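Student Work > Leadership Studies > Project Reports > Handing Over the Keys

Handing Over the Keys: What Student Leaders Leave Behind for the Next One

Elisa Santoro and Chia-hao Lau
Second-year project, Cistport College

Why we picked this

Every spring at Cistport the student groups elect new leaders, and every fall the new leaders find out what they were elected to. In between there is supposed to be a handover. The student handbook gives it one sentence, which says that outgoing leaders "should ensure continuity." The handbook spends longer on bicycles.

Our course spends a lot of time on how leaders start. We read about vision, first meetings, setting a tone, and the famous early period in which you are meant to listen. We read much less about how leaders stop. Elisa had just stopped, having run the debate society for a year, and she had handed it over by giving her successor a key and a shoebox in the parking lot. Chia-hao had just started, as president of the outdoor club, and had received a password that didn't work and the advice "you'll be great." We figured there was a report in it.

Our question was a plain one: what do outgoing student leaders pass on, what do incoming ones wish they had been given, and how far apart are the two?

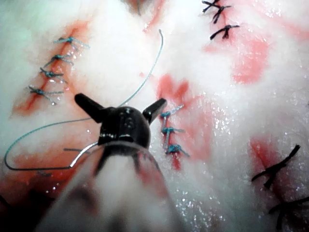 What we read first

The reading on leadership succession is mostly about companies, and mostly about the very top of them. It assumes there is money at stake and that the person leaving is at least a little sorry to go. Student groups differ on both points. The money would buy a used couch, and by April the typical outgoing leader has the expression of someone on the last mile of a bus ride.

Two ideas from our class reading did carry over. The first is the split between positional knowledge (things you know because of the job, like who signs the room forms) and relational knowledge (things you know because of the people, like who signs the room forms quickly). The second is shared leadership, meaning that a group where several people hold pieces of the job should lose less when one of them leaves. We expected the second idea to do well in our results. It did all right.

What we did

We sent a questionnaire to 79 current and former student leaders and got 60 back. We were proud of this until our advisor asked who the missing ones were likely to be. Probably the people who are bad at answering messages, and those are probably the people whose successors had the worst time. So everything below may be a little rosier than real life.

We also ran interviews with leaders from 4 groups, always talking to the person who left and the person who took over, separately. The groups were the Penrose Hall residents' group, the outdoor club, the campus radio station, and Udia, the literary magazine. Chia-hao didn't do the outdoor club interviews, on the grounds that he would have been interviewing himself. Elisa did them, and reports that he was evasive.

Finally, we asked each group to show us whatever written handover material they had. Two had a document. One had a folder with nothing in it except another folder. Udia had a document of 2,569 words, of which the first half was about fonts.

What people said they passed on

Nearly all the outgoing leaders told us they had done a handover. When we asked what it consisted of, the answers got shorter. Passwords came up most, then keys, then the contact list, then "a talk." The talk was described by outgoing leaders as long and thorough. The incoming leaders from the same groups remembered it as a conversation that took place while someone was carrying a box.

We don't think anyone was lying to us. If you have done a job for a year, saying "just email the building office" feels like a full set of instructions, because you know which person, which form, and that you have to ask before noon. The person hearing it gets five words. The former station manager at the radio station put it well: "I told her everything I could remember that I knew."
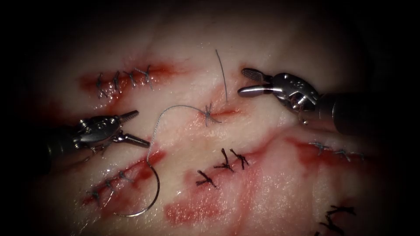
We had a section of the questionnaire on exactly this, and it was the part people wrote most in. Incoming leaders were asked to name one thing they found out late and would have liked to find out early. Hardly any of them named a procedure. They named arguments. One had scheduled a joint event with a group that her own group had quietly stopped speaking to. Another had cheerfully proposed ending the annual trip to Nesberg, and learned over the course of a very long evening what the annual trip to Nesberg meant to people.

In the terms of our reading, the positional knowledge got handed over badly and the relational knowledge didn't get handed over at all. The bad positional handovers were annoying and got fixed in a few weeks. The relational gaps lasted until about the middle of the year, and a couple of people said they were still finding them.

Why they left it out

We asked the outgoing leaders in the interviews why they hadn't mentioned the arguments. The commonest answer was good manners. They didn't want to gossip, or to bias the new person, or to put in writing that two members couldn't be left in charge of the same table. One said she wanted her successor to have "a fresh start," a phrase her successor repeated to us later in a different tone.

A second answer was more interesting, and we didn't expect it. Several people said that by the end they no longer saw these things as information. They had worked around a difficulty for so long that it felt like part of the building.

The third answer was pride, though no one called it that. A handover is the one moment when you have to describe your own leadership to somebody who will be able to check. Elisa would like it on record that the shoebox contained some excellent notes.

What about shared leadership?

Udia is run by two editors whose terms overlap, so that one always stays when the other goes. On paper this is the model that our textbook would send flowers to. And the new editor did report fewer nasty surprises than the other incoming leaders we talked to. She also reported that she felt like an assistant until winter break, that decisions kept turning out to have been made already, and that the remaining editor would begin sentences with "what we usually do." Continuity was ensured. We had assumed it was free.

Penrose Hall went the other way. The whole group graduated or moved out in the same month, and the new people began with a bulletin board and a coffee urn. They had a terrible September. By October they had rewritten the quiet hours policy, which had been bothering residents for years and which no earlier group had touched. We wouldn't recommend this as a method, but it did make us more careful about treating a smooth handover as the same thing as a good one.

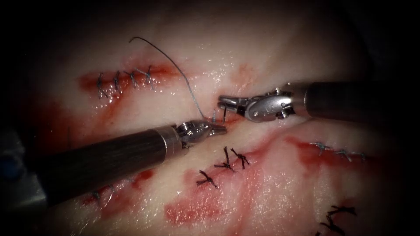
What we tried

Our advisor wanted something we could put in front of real people, so we wrote a one-page handover sheet and tested it with the outdoor club and the radio station. It has five prompts:

1. Which three people do you go to when something is stuck, and what does each of them like to be asked?
2. What did you try that failed, and would you try it again?
3. What do members care about more than you would guess?
4. What did you put off?
5. What do you do each week that isn't in the job description?

We left out passwords on purpose and then put them back in at the bottom, after the radio station got locked out of its own calendar.

Both pairs filled in the sheet together, sitting down, with the door shut. The sitting down turned out to matter. Both outgoing leaders had planned to fill it in alone and send it over, and both told us the useful parts came from the other person saying "wait, why?" Prompt 4 produced the longest silences and, in one case, an apology.

Limits

Two trials are two trials. We were also in the room, and people hand things over more nicely when they are watched by classmates with clipboards. A fair test would hand out the sheet in April, leave everyone alone, and come back in November to see who was still speaking. We would both have graduated by then, so somebody else would have to take it on, and we are aware of what that means. There is a handover sheet for this project. Prompt 4 took us an afternoon. 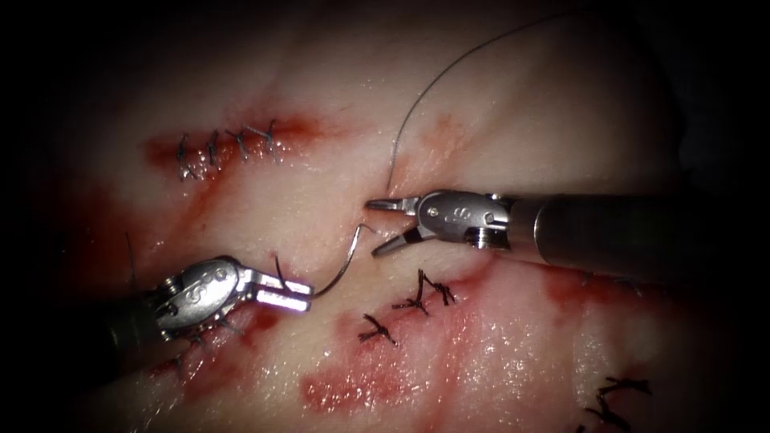 Department of Leadership and Organizational Studies, Cistport College

What each of us took from it

Elisa: I went in thinking a good leader leaves behind a tidy system. I now think I left a tidy system partly so that I wouldn't have to have the conversation. I have since met my successor for coffee and told her about the business with the trophy. She already knew. She had found out at a meeting, in front of the people concerned, and she was nicer about it than I would have been.

Chia-hao: I had planned to lead by listening, as instructed, but it is hard to listen when you don't know which silences are the loud ones. I've started keeping a page of things I would want to be told. It began as notes for next year's president and has mostly been useful to me. I also got the password to work. It was the old password, with a capital letter.

We would like to thank everyone who filled in the questionnaire, and the interviewees, who were braver than we were. The handover sheet may be copied and changed by any group that wants it. The department office keeps the master copy, in a folder that has something in it.

Related project reports
Who Talks First? Turn-Taking in Student Meetings
Leading Your Friends and Keeping Them
The Quiet Vice President: Interviews With Seconds-in-Command
Saying No to a Good Idea

Contact the department office | Copyright Cistport College | Back to top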